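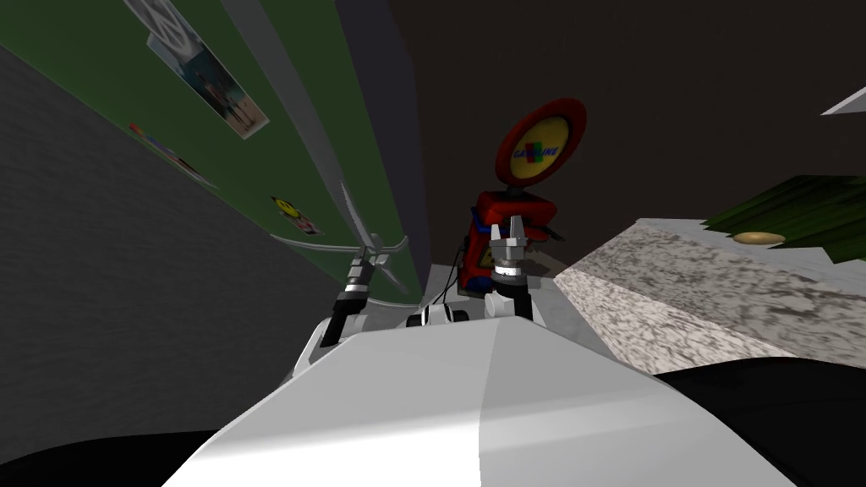

The roadside filling station, known in much of Canada simply as the gas station or, to an older generation, the service station, is a place where drivers buy fuel and, very often, a good deal else besides. This article looks mainly at the small independent stations of the Clavside district, where the type lasted rather longer than it did in the bigger centres.

Origins

Before there were stations there were tins. Early motorists in Clavside bought their gasoline at the general store or the blacksmith's, carried it out to the car and poured it through a funnel, often with a chamois cloth laid inside to catch the grit. Kerb pumps followed, standing right at the edge of the street, and they were handy enough until there were more than a couple of cars waiting, at which point the whole street waited too. Moving the pumps back onto their own lot was the sensible answer, and the first station at Handov was laid out in just this way, with a gravel drive looping in off the road and out again.

Colour and signs

Red was a favourite colour for pumps and drums alike, partly for its cheerfulness and partly because it could be picked out from a long way down a grey road. The Brekke stations painted nearly everything red apart from the office door, which was cream.
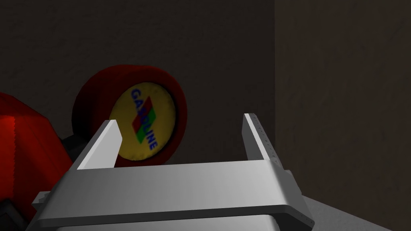 A red, drum-shaped object lying on its side, in a computer rendering.

Neighbouring Gusar, a smaller firm with 6 stations at its height, preferred a dark green trim and a lit globe on top of each pump. Globes were fragile things – hail was hard on them – and those that survive are treasured by collectors, who will travel a fair distance to look at one. 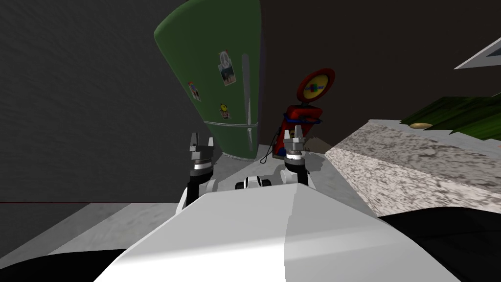
Service and daily life

Until self-serve arrived, the attendant filled the tank, wiped the windshield and checked the oil, and generally passed along the news of the district while doing so. Many stations kept a lunch counter as well. The one at Handov had 12 stools and was known for its butter tarts, and there were regulars who came in every morning without owning a car at all. In October, when the hunters came through, the counter opened before daylight.

Decline and preservation

Bypasses, larger tanks and the cost of replacing buried storage thinned the independents out. Of the Gusar stations, 4 buildings are still standing, among them a bakery and a very pleasant little library branch, its old canopy now sheltering the bicycle racks.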